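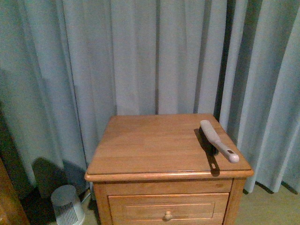

Curtains and nightstand, slide 1

Notes — Salwood day program, woodwork and cleaning crews. Thank Clodagh Egan first. Then money: Hnatiuk grant pays for 2 job coaches, thats all. Dont promise more. 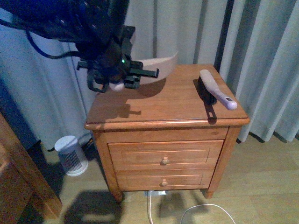
Work placements next. Start small, one task, one coach. Small tools first, a handheld brush like the purple one on the nightstand, then bigger jobs. Boyang Xia has the list of 80 hosts — ask for hands up.
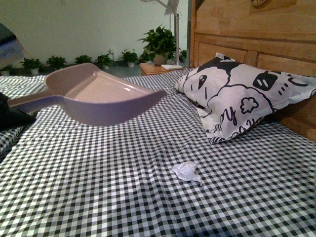
Hosts want a call before the trainee starts, not a letter. Say it twice. Bus passes still a probelm in September. Questions, then lunch.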